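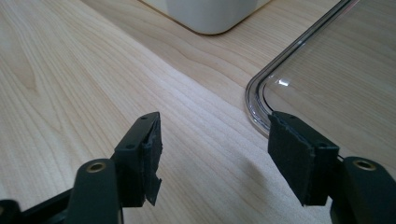 What kind of tables do you make?

We make plain wooden tabletops and complete tables for kitchens, classrooms and workrooms. Most of our orders are for pale woods with a visible grain, finished with oil or a hard matte coat.

About Baltau

Baltau is a small table workshop. Lise Girard started it in a rented garage, making desks for a language school that could not find any in the size it wanted. The school took 8 of them and still has them. We moved into the former Motaung bakery building two years later and have been there since.

The business is run by Lise and by Lizelle Sithole, who joined as a finisher and now handles orders, wood buying and the delivery schedule. The rest of us work at the benches. Everyone who builds tables here also sands and finishes them, so the person who picks the boards for your top is usually the one who signs the underside.

What we make

We have two standard lines. Stinden is our work table, with square legs and a thick top. It is sold mainly to schools and studios. Trorkanus is a lighter kitchen table with rounded corners and an optional drawer. Both can be ordered as a top only if you already have legs or a base you like.

We also take custom sizes. Tops up to 42 inches wide can go through our regular process. Anything wider is glued up in sections and takes longer. Please measure your doorways and stairs before you order. We have had to bring tables home again.

How we choose wood

We buy boards from two mills and look at every one before it is cut. Grain varies a lot, even within one board. Some tops come out straight and quiet, others have waves running across them on a slant. We do not stain wood to make it match. If you want to see the boards for your table, tell us when you order and Lizelle will set a time.

Care

Each table ships with a care sheet. In short: wipe spills soon, use a damp cloth and mild soap, and keep hot pans off the surface. Oiled tops need a new coat now and then. Small scratches can be sanded out by hand. We will refinish any table we made, and the charge depends on the size.

Schools and larger orders

We have made more than 500 tables for schools. For group orders we ask for a floor plan and the age of the students, and we can vary the height by room. A sample block of each finish can be mailed on request.

Visiting

The showroom is at the front of the workshop, through the blue door. Park on the side street. Please call ahead, as the front desk is not staffed when we are out on deliveries.

Page last updated Nov 12, 2023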